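How to give notice of a march or street assembly

In our town every public march needs a written notice before it starts. I have helped with this paper for two unions, and the steps are always the same.

1. Choose the route first
Walk the whole route at the same hour as your march. Look for road works, narrow corners and bus stops. Our last one went from Holia Square to the council offices, and we had to change it because Woltunness Street was closed for pipes.
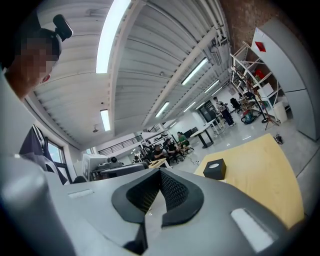 Write the street names in the order you will walk them, and put the starting time and the finishing time. If you plan to stop for speeches, say where and for how many minutes. We wrote 25 and the police accepted it.

2. Fill in the notice
The form asks for one organiser and one deputy. Both must sign. For us it was Jarlath Conneely and Manikandan Pisharody. Give a telephone number that somebody will answer on the day - an office number is not useful on a Saturday. In the box for expected people, write one number. We put 140. If you think it will be much more, send a new notice.

Hand it in at the counter before 4 p.m. and ask for a stamped copy. An email alone is not enough here.

3. Meet the police officer
You will be invited to a short talk. Bring the map. They can ask for another street or another hour, and you may answer with your own proposal. Ask them to put any condition in writing.

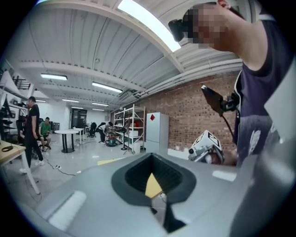 4. Prepare the stewards
Each steward needs a vest, the route on paper and the organiser's number. Show them where the ambulance can pass. Stewards do not argue with people on the pavement - they keep walking and call the organiser if there is a problem.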